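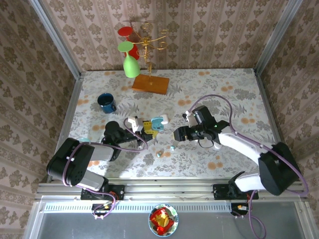
Home Courses Projects Gallery Contact

Things That Live on the Table
A project report by Ghazala Pirzada
Prerkambridge, Home and Interiors, second-year project

When we were asked in February to choose one small part of a home and really get to know it, most people in my group went for a wardrobe or a hallway, and I went for the table. I grew up in a house where the table was never properly cleared. There was always a mug on it, and something belonging to my little brother, and usually a glass that had been washed and then not quite put away, and I have a lot of affection for tables like that. So my question was a simple one: when drinking things and toys and everything else have to share one surface, what helps it feel pleasant to sit down to?

I called the project Mellura, a word my brother made up when he was small for the time between supper and bed (I never found out where he got it!), and it seemed to suit a table that is halfway through being tidied.

The setting

I wanted a corner with some character, so the wallpaper came first. It is a beige and brown damask, quite formal, the kind you might expect in a grandmother's dining room. I then spent much too long on the cloth. My first choice was plain, and it looked so stiff against the damask that I gave up on it after one afternoon. The one I settled on is white with gray-green ferns and orange dots, and I am still very pleased with it. The orange picks up the warm brown in the base of the glass rack, and the ferns are loose enough that the two patterns don't fight, or at least they only bicker a little.

The rack was the piece I was least sure about. It is gold-colored, with curly scrolled arms, and on its own I thought it looked a bit much. With the red glass and the lime-green one hanging from it, though, it became the most cheerful thing on the table. My tutor, Torbjørn Amundsen, thought the glasses should match. I tried it his way for a day and went straight back to the red and the green.

Hanging and standing

A hanging glass asks for very little room on the cloth, and you can tell at a glance where its place is. A mug has no such place. It gets put down wherever the hand happens to be, and in my notes it is the mug that travels farthest, from the wall side to the middle and back again, and in among the toys. I began to think of the rack as the settled end of the table and the rest as the wandering end, and after that the tidying became much easier to plan.

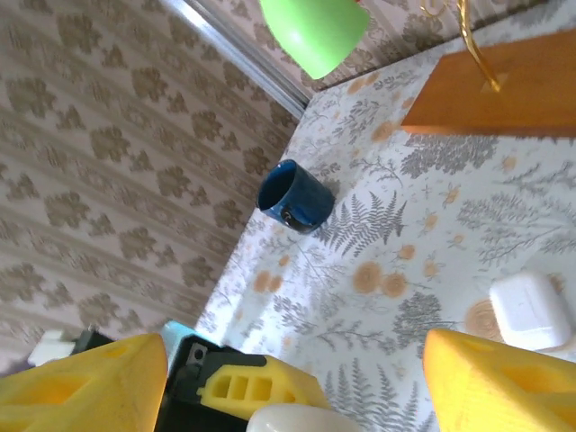

Page last changed: 14/11/2025

The mug on its side was the subject of a whole page in my notebook. It is a deep navy with lighter blue streaks in the glaze, and lying down it shows them off beautifully, but a mug like that takes up more of the table than you would think and it wants to roll. I tried making "mug upright" the first step of the tidy, before any toys were touched, and I liked the difference it made. The table looked calmer straight away, even with plenty still out on it.

The toys

For the toys I kept to a few pieces in yellow, white and teal-blue, and some small light-blue beads. The beads are the real test of any tablecloth. On a busy pattern the eye slides right over them, and I went past them more than once when I thought I had finished. I would now put beads second on the list, straight after the mug, and leave the bigger pieces to the end.

What I kept from the notebook

I worked on the table for 4 weeks and wrote about 900 words of notes, most of them far too detailed to include. The order I ended up with was mug, beads, larger toys, and last of all a look at the rack to see that the glasses were hanging straight. I also smoothed the cloth each time, which was not in my plan but is very satisfying.

If I carried on, I would like to try the same table with a plain wall behind it, and a lower rack to see whether the glasses still feel like part of the meal. I would also give the mug a small tray of its own, near the rack.

My thanks to Torbjørn for his patience over the wallpaper, and to my brother for the word.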